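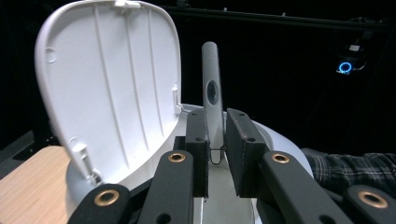 Notebook Index Tools Finishes Older Newer Search

April, bench notes, started 8:40 am

Rust removers again. Nazma wants to order Remine by the case and I said I'd run it against citric acid before we spend the money. My starting position is that a rust remover costing that much is mostly selling the bottle. Writing that down so whoever reads this can correct for it.

Test pieces: the Bednárik plane irons from the box lot, plus the two chipbreakers that were too pitted to sell. All from the same box and stored in the same damp shed, so the rust should be comparable. Should be. One iron had old oil or varnish on half the face and I've left it out. Rezaul thinks it ought to go in because customers' tools look like that. Fair, but then I'd be testing degreaser.

Degreased everything with dish soap and hot water, dried with a rag, weighed. Stamped numbers on the tang ends because the marker came off last time and we ended up arguing over which was which.

Bath A: citric acid, 95 g in 700 ml water. Stronger than it needs to be, probably. The recipe on the wall says less but the recipe on the wall has no name on it and has been photocopied until the last digit could be a 3 or an 8.

Bath B: Remine, straight from the bottle as the label says. The label also says "will not harm sound metal," which every one of these labels says.

Bath C: plain water with a pinch of baking soda, as the do-nothing bath. Nazma asked what the point was. The point is that a fair amount of loose rust comes off anything that sits wet and then gets scrubbed, and I would like to know how much of the miracle is the scrubbing.

The Hekus paste I did separately with a brush. It can't be compared fairly with a soak and I'm not going to pretend otherwise.

Lids on all three. The white one with the hinged lid is a nuisance for this, it has ribs molded down the underside and I don't like anything I have to clean between. Next time jars.

10:15. A is fizzing a little along the edges. B nothing to see. C nothing to see, as intended.

11:30. Pulled one iron from each for a quick look. A has gone to dull gray with black smut that wipes off. B is clean in patches and the patches look good, brighter than A. The rust around them is untouched. Turned them over and put them back. Could be they were lying flat on the bottom, which would be my fault and not the bottle's. Propped them on bits of plastic mesh this time, all three baths.

Rezaul came by and said B looked better. He also knew which one was B. I asked him to come back after lunch and score them off the numbers only. He agreed, with a face.

1:50 pm. All out. Same scrub for each: gray pad, 100 strokes a side, rinse, dry, oil. My arm is not the same arm at the end of that as at the beginning, so I did them in mixed order – A, C, B, C, B, A. Not perfect.

Weights before and after are on the sheet taped inside the cupboard. Short version: A lost the most, B a bit less, C more than I would have guessed and more than Nazma would have believed. You can't tell from weight whether you've lost rust or steel. I have seen people online present that number as though you could.

Surface: A is even, gray, slightly frosted at the cutting edge. That frosting is etching and I don't love it. It would go in sharpening, but on a maker's mark it would not. B has less frosting. It also left rust in the deeper pits on both irons, where A got most of it out. C is an orange plane iron that has been scrubbed.

Rezaul's blind scores put one A first, one B second, then the other A, then the other B. Two irons a bath is nothing. If someone showed me that as evidence for a product I'd laugh at them, so I shouldn't lean on it either. All I'm prepared to say is that I can't see a difference worth a case of bottles.

Hekus paste: cleaned well where I rubbed it. So does 100 grit. I suspect they're the same idea with different smells. One chipbreaker only, so leave it there.

Things I haven't ruled out:
– Remine may do better over a full night. The label gives a range so wide that any result can be blamed on the user.
– The citric was fresh and the Remine was the bottle that had been open since the bandsaw job. Nazma's objection, a good one.
– The room was cold first thing. I didn't take bath temperatures. Should have.

Nazma rang Clevitz to ask whether an opened bottle goes off. They said no. They also sell the unopened ones.

Decision for now: no case. One new bottle, and repeat with more irons, overnight, jars, thermometer in each. If B leaves less etching a second time I'd use it for marked or plated parts only and keep citric for everything else. Nazma can run it so that I'm not the one hoping.

4:30. Flash rust already on the C irons, a faint bloom on one of the A's near the slot where I missed with the oil. B's are fine so far. Noted, grudgingly. Check again in the morning before anyone touches them.

Spent citric neutralized with soda and poured off. Remine back in its bottle, marked USED.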